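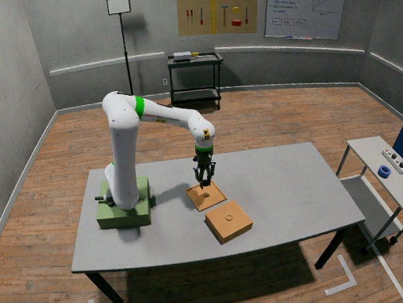 I have been trying to make my own phyllo for most of this summer, and I think I am finally ready to talk about it without getting cross. If you've only ever bought the frozen kind (and I bought it for twenty-odd years, no shame in it), let me tell you that the homemade kind is a different animal. It's softer, it has some chew, and it tastes like bread that went on vacation. The trouble is getting it thin and getting it even. My sheets kept coming out shaped like Florida, thick in the middle and full of holes down the panhandle, when what I wanted was something like the tan board on that light gray table up there: square, thin, flat all the way out to the corners. I'm not there yet, but the pie I made last night was close enough that we ate the whole thing standing up.

It all started with a lunch in June. My sister and I were driving home the long way, the way that takes you over the pass at 2,530 feet and makes my ears pop, and we stopped in Kiltero for gas and a restroom. We weren't even hungry, or we told each other we weren't. But there's a little place next to the gas station called Vilela, with six tables and a screen door that bangs, and the smell coming out of it was butter and dill and something green. So in we went! The woman at the counter didn't hand us a menu. She told us there was pie, and that there was more pie if we finished that one.

It was a greens pie, the kind with whatever is growing. I tasted chard and scallions and a good deal of dill, and I'm fairly sure there was some sorrel in there, or else a heavy hand with the lemon. There was feta, but less than you'd think. And then there was the crust, which crackled on top and was almost like a dumpling underneath where it had soaked up the juices from the greens. My sister, who does not as a rule talk about food, put her fork down and said, "Well, now what are we supposed to do?" She meant with the rest of our lives, I believe.

I asked about the dough, of course. I got flour, water, oil, vinegar, salt. How much? Enough. How long do you knead it? Until it's nice. I've had recipes from my own mother that were less helpful, but not many.

So I came home and began. The first batch was all-purpose flour from the back of the pantry, and it fought me like a rubber band. The second batch I let rest longer, and it was better, but it tasted of nothing. Then I ordered a sack of Kesska bread flour, which is a little stronger than what I'd been using and a little creamier in color, and that was when things started to go right. I use olive oil in the dough now and a good spoonful of white vinegar, and I let it sit under a damp towel for a full hour. I used to check on it every ten minutes. Please don't. Go fold some laundry.

The pin matters too, more than I wanted it to. I have a big old rolling pin with handles, the kind you see in cartoons, and it's lovely for biscuits and hopeless for this. What you want is a long skinny dowel. You roll the dough up around it and push outward with your palms as you go, then unroll, turn it a little, and do it again. It feels silly the first dozen times — like you're trying to warm up a broomstick — and then one day your hands get the idea.
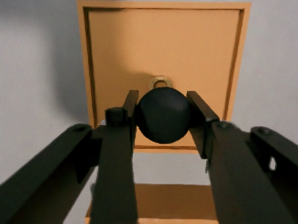 Achilleas Karagiannis wrote to me after I complained about all this in the last post, and he was very kind about it, but he was also firm. He said I was using far too much flour on the counter and that I should be using cornstarch, rubbed on lightly with the flat of the hand, and that his grandmother made her pies this way until she was 81 and never tore a sheet in front of company. He also said that I should stop worrying about holes in the middle layers, which will never be seen by anyone, and save my best two sheets for the top and the bottom. I read that part out loud to my husband, who said it sounded like good advice for hanging wallpaper as well.

Well, he was right about the cornstarch. The sheets slide instead of sticking, and they don't get that dry, dusty taste when they bake. I went through almost 3,000 napkins' worth of mess before that letter came (you should have seen my black apron), and now I can wipe the counter down with one cloth.

As for the filling, I've settled on two big bunches of chard, a bunch of scallions, a whole bunch of dill and half a block of feta, with one egg to hold hands with everything. Salt the greens in a colander and squeeze them hard. Then squeeze them again. I thought I had squeezed mine and I got another half cup of green water out of them, and that half cup is exactly what turned my earlier pies into soup.

I bake it in my old Tandus pan, the dark one with the dent, at 375 for fifty minutes, and I score the top before it goes in, all the way through the upper sheets. If you wait until it's baked, the top shatters and you'll be finding flakes in the toaster until fall. Brush it with more oil than seems decent. Let it cool at least half an hour, if the people in your house can be trusted.

I do want to go back to Vilela before the weather turns and taste the real one again, now that I know a little more about what I'm tasting. My sister has already said she'll drive. I'm going to ask about the sorrel this time, and if the answer is "enough," I'll write it down anyway.

Next week I'd like to try the same dough with leeks and a little rice. If any of you have done a leek one, would you tell me whether you cook the rice first? I've read it both ways.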